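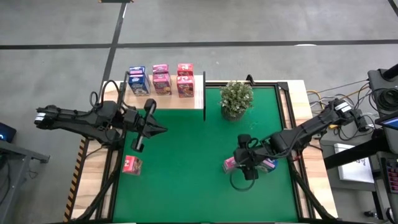
この記事は約4分で読めます

チケット件名:棚の箱がまた棚にない件
起票:Ulla Leinonen
担当:Torben Thiele
優先度:中(起票者の希望は「最高」)
状態:経過観察

1. 症状(Ulla)

Nirndaleの陳列台について。奥の木の棚板にはシリアル風の小箱を三列、各列に前後二個ずつ並べる決まりになっています。左が青、真ん中がピンク、右が赤。棚のほうは見本どおりです。それなのに、手前の緑のフェルトの上に赤い箱がひとつ、傾いて寝ています。ピンクの箱も一個、右手前まで出てきています。その隣には青と白の印刷物。

棚が埋まっているのに、箱が余っている。在庫不足のチケットなら書き慣れていますが、在庫が幸せそうに増えているチケットは初めてです。件名に悩みました。

2. 一次回答(Torben)

ご連絡ありがとうございます。まず基本的な確認をお願いします。

・棚板はぐらついていませんか。
・フェルトに皺はありませんか。
・箱は本当に余っていますか。

三つ目は失礼な質問だと承知のうえで、手順書の3番に書いてあるのでお聞きしています。手順書を書いたのは私です。

3. 返信(Ulla)

棚板は手で押しても動きません。フェルトは張り替えたばかりで、皺はありません。箱は余っています。三つ目の質問には、深呼吸してから答えました。

4. 調査メモ(Torben)

配置表を確認したところ、版が二つ見つかりました。

旧版(2月):棚は各列一個、残りはフェルトの上に仮置き。
現行版:棚は各列二個。フェルトの上は、植木鉢を除いて何も置かない。

植木鉢というのは、棚の右端にある黒い縦の仕切りのすぐ脇、フェルトの奥の縁に近いところに立っている、淡い色の花がついたあれです。暗い色の編み鉢。配置表では「装飾(動かすな)」と書かれていて、全項目のなかでこれだけが命令形です。そして、これだけが一度も問題を起こしていません。箱の欄も命令形にすべきかもしれません。

原因の見立て:現行版で棚を埋めたあと、旧版の仮置き分を誰かが律儀に追加した。どちらの表にも忠実であろうとした結果です。責める気にはなれませんが、片づける気にもなれません。

5. コメント(Rizwan Bhattacharjee)

その律儀な人間は私です。二枚とも壁に貼ってあったので、二枚とも守りました。赤い箱が傾いているのは私の配置ではないと思います。私なら、まっすぐ置きます。

6. 対応(Torben)

以下のとおりお願いします。

(1)壁から2月の配置表をはがす。裏が白いのでメモ用紙にどうぞ。
(2)棚には手をつけない。いまの三列のままが正解です。前の箱をどけて後ろを覗くのもやめてください。前回はそれで半日かかりました。
(3)赤い箱とピンクの箱は、Godinhoの保管箱32番へ。
(4)青と白の印刷物は種類を確認してから片づける。箱の仲間かどうか、私には判断がつきません。
(5)植木鉢は動かすな。

保管箱32番が見当たらない場合は、だいたい50番の下敷きになっています。なぜ32の次に50が来るのかは別チケット(1270)で係争中です。

7. 経過(Ulla)

(1)は完了。Rizwanが自分ではがしました。少し寂しそうでした。
(3)で止まっています。32番はすでに満杯で、開けてみたら中身は全部青い箱でした。

8. 回答(Torben)

青い箱の件は本チケットの範囲外です。新規に起票をお願いします。件名は「保管箱が青い」で通ると思います。

9. 返信(Ulla)

Trorkdaleの倉庫に空きがあるそうなので、赤とピンクはそちらへ送ることにしました。送り状の品名は「小箱」、理由の欄は「余ったため」。担当の方に、余るほど人気がないのかと心配されました。配置表が二枚あったのだと説明したら、向こうにも二枚あるそうです。

10. 更新(Torben)

Trorkdaleにも配置表の確認を依頼しました。返事が来るまで経過観察とします。印刷物の種類については、5月27日(水)の棚卸しでRizwanが確認します。定規を持参するとのことです。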